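Opening checks, Wendencombe Diner, August

I did these myself before the 2 p.m. crowd, so bear with my notes!

Walk-in cooler door: seals fine. Light's out again.
Hand sink by the grill: OK, soap low – I filled it.
Fire extinguishers: 2 on the wall, both tagged.
Back exit: blocked by bread trays. Moved them, and had a word with Johannes.

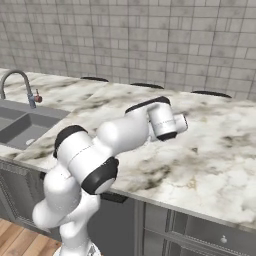 Marble countertop, arm over it.

Bar side next. Seating sign says 89 and we stuck to it all month (even for the Thakur birthday, which was a squeeze). The mat behind the taps curls up at one corner and I've tripped on it more than once, so I'm marking that a fail. Shivam Vishwakarma is ordering a new one.

Grease trap still needs a date. I'll call tomorrow.

Recent
Patio hours are back
Trivia night at Trirkano
New lunch menu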